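Setting Up Your Comment Box for School Board Meetings

Section 4: Getting your neighbors signed up to speak

By now you should have Radeck installed and your district added (if you don't, go back to Section 2 and take your time with it, I'll wait). In this section we'll build the speaker list, which is the part most parents' groups come to us for in the first place. I ran ours by hand in Stavville for two school years, on the backs of envelopes mostly, so believe me when I say I understand the appeal!

1. Open Radeck and choose Meetings from the menu on the left. Pick the meeting you want. If it isn't there yet, press Add Meeting and type in the date and place exactly as they read on the district's own notice.

2. Press Speaker List, then New. You'll be asked for a name, a street and the agenda item. Some boards want to know whether the speaker lives in the district, so there's a box for that too.

3. Paste in each person's remarks, if they have them ready. The counter in the corner stops at 3,000 characters, although a speaker who has only a couple of minutes at the microphone will be happier with 900.

Note: Blank lines count as characters. If someone's remarks are a hair too long, take those out before you start cutting their sentences.

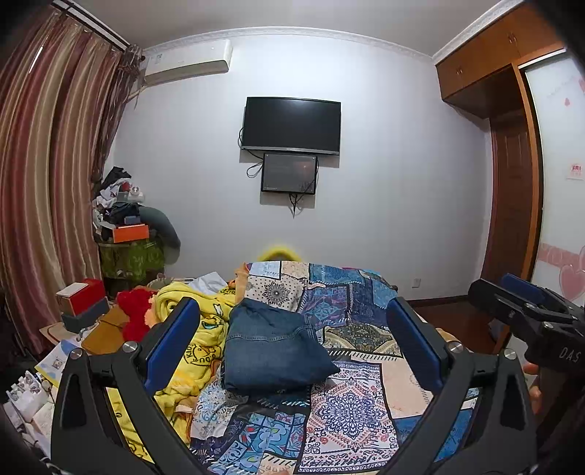
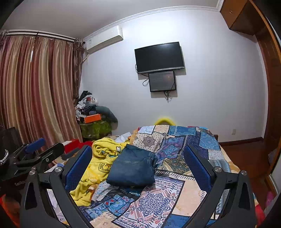

Page last changed: April 27, 2026, by Dougal Cairns

4. Drag the names into the order you'd like. Please ask people first — a nervous speaker may want to go early and get it over with, and a grandparent driving in from the Hovetti side of town may need a later spot.

5. Press Check List. Any name in orange is missing something, usually the street. Click on it, fill in the gap and press Save.

6. When everything is in order, press Send to Clerk. Radeck makes a plain one-page list and mails it to the address you gave in Section 2. A copy comes to you as well.

Caution: Once the list has gone to the clerk, you can't pull it back. You can send a corrected one, but then the clerk has two lists, and you'll want to telephone the office and say which is the right one.

Caution: Don't put children's full names in the remarks. Most boards keep what they receive as a public record.

Note: The free plan holds 300 speakers per school year. Our friends in Tyagi filled theirs by April during the bus route business, and the larger plan took care of them.

If your clerk only takes paper sign-ups, skip step 6 and press Print instead. Printing is covered in Section 5, along with what to do when the margins come out wrong.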